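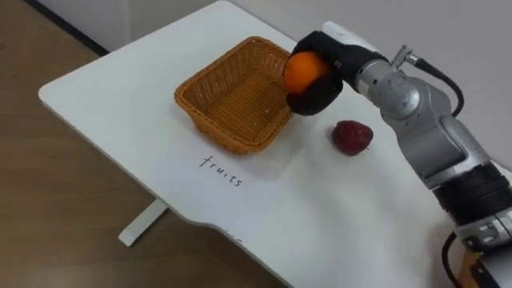 Chapter 4: Picking a Gripper Without Losing Your Mind

Contents | Previous | Next | Exercises | Glossary

I used to think the arm was the hard part. Then I spent most of March swapping grippers on one, sorting fruit into a basket, and I changed my mind for good.

Fruit is a great way to start comparing hands, by the way. An orange is round and pretty forgiving. A strawberry is small, it rests at whatever angle it likes, and it bruises if you look at it wrong! When the black gripper with the padded, fabric-like fingers closes on an orange, one finger curls in underneath – and that curl is what I want you to think about all through this chapter. Where does the weight sit? What happens if the fruit is half that size?

Katalin Dudás and I ran 600 picks with each of two hands, the Bidix and the Wanden (Wanden is the stiffer one, and louder). We kept the arm, the table and the controller settings the same. I still have the word "fruits" handwritten on the tabletop, so the basket goes back to its spot between runs. Very low tech, and I'd do it again tomorrow.

We'll go through our log in section 4.2, including 17 drops I'm still a little sore about. Irén Veres read an early draft and asked why I hadn't tried changing the closing speed on its own. Good question – that became section 4.3, and it's where I'd send you first if you're in a hurry.

Before you read on, grab something soft from your kitchen and pick it up with two fingers, then three. Write down where you squeezed.

Comments (17) | Share
Back to top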